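November 2019

I have wanted a machine that tidies up after me since I was a kid, and last month I finally got to spend time near people who are trying to build one. I came home so wound up that I talked at Nikola (Lis, my roommate, who had just worked a double shift) until she went to bed with the light still on in the hall. So the rest of you get the blog version.

The question I keep getting from friends is simple: can they do chores yet? My answer has changed over the years from "no" to "sort of, if you don't mind waiting," and after October I'd call it "some of them, some of the time, and it's wonderful to watch."

Start with what we already have. My dishwasher is a robot as far as I'm concerned. So is the washing machine. They work so well because they cheat: the whole job happens inside a box, and I do the part that's hard. I pick up the plate, I scrape it, I find a gap between the other plates, I notice that the wooden spoon shouldn't go in. Then the box sprays hot water around and takes all the credit! Every chore I hate is a before-and-after chore, the carrying and sorting on both sides of the box, and that's the bit I want gone.

Mostafa Chraibi has been working on sorting for longer than I've known him, and he was very patient with my questions. I asked him why it's so hard to take a thing out of one basket and put it in another, when car plants have had arms swinging doors around for decades. He said the car door is always the same door. It arrives in the same spot, facing the same way, and if it doesn't, the line stops and a person comes over. A sock is never the same sock twice. It's balled up, or it's inside out, or it's half under a towel, and the towel comes along when you pull.

I knew that in theory. It's another thing to stand there and root for a gripper.

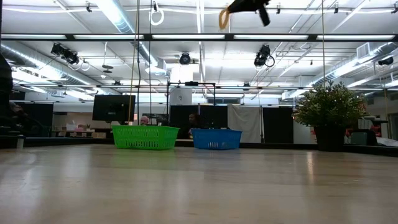 And you do root for it, it's impossible not to. You find yourself leaning to one side like you're bowling. When a grasp goes well there's nothing to it, the fingers close and the thing comes up and off it goes, and you think, well, sure, obviously. Then it misses by the width of a pencil and squeezes air with total confidence, and you remember that a toddler would have felt the miss and tried again before you'd even noticed. Touch is the piece I'd never thought about. I reach into my bag for keys without looking, dozens of times a week, and my fingers throw out the lip balm and the receipts on their own. Cameras are great, but a camera can't see the bottom of a full basket.

What cheered me up most was the retries. A few years ago the videos I watched all had the same rhythm: one clean try, then a cut. These days the systems I get excited about are the ones that fumble, look again, and come in from a different angle. That's how I do chores too! I have never folded a fitted sheet on the first go in my life.

Now the shop floor, where I think things will move faster. Konrad Chmielewska runs packing at Vemarance, which ships small hardware, hinges and hooks and that kind of thing, and he let me hang around for a morning. They have 2 machines from Draliton on the line. One puts lids on cartons and the other moves full bins from a belt to a cart, and they've been doing it long enough that people have stopped looking up. Konrad likes them. He also has a list taped inside a cupboard door of everything that has to be true before they'll run properly: bins squared up, labels facing out, no shrink wrap hanging off the side, no sun coming in the east door. "We tidy up for it so it can tidy up for us," he said, and he was laughing, but he'd also spent 25 minutes that morning doing the tidying.

Is that a good deal? He thinks so, because lifting full bins all day wrecks your back and straightening them doesn't. I think so too. I'd take the same deal at home in a second. If something would carry my laundry up from the basement as long as I kept the stairs clear, I would keep those stairs clear like nobody's business.

Home is still harder, though. Vemarance gets to decide what a bin is. I have a cat, a bike in the hallway, and a roommate who leaves mugs on top of the fridge. Marianna Szczepańska, who read a draft of this, pointed out that I'd also be the first person to blame the robot when something broke, and fine, yes. She's got 6 cousins under ten in her apartment most weekends, and she says she'll believe in household robots when one of them makes it through a single afternoon there. That's a much tougher test than anything I saw in October, and I told Mostafa about it. He went a little pale.

My own guess, and hold me to it: sorting and fetching come first. Pick the thing up off the floor, put it in the right basket, bring the basket here. Wiping tables after that (flat, forgiving, and who cares if it does it twice). Folding shirts somewhere in the middle. Changing a duvet cover, never, or at least not until I'm too old to enjoy it.

A few of you asked whether I'd put one in my kitchen right now if somebody offered. Yes! Slow, clumsy, bumping into the trash can, I don't care. I'd pull up a chair and cheer.

Next up I'm hoping to visit the people at Sowa, who are working on dish handling and say I can come by as long as I bring some ugly plates. I have plenty. If you've got a weirdly shaped mug you could stand to lose, drop me a note and I'll add it to the box.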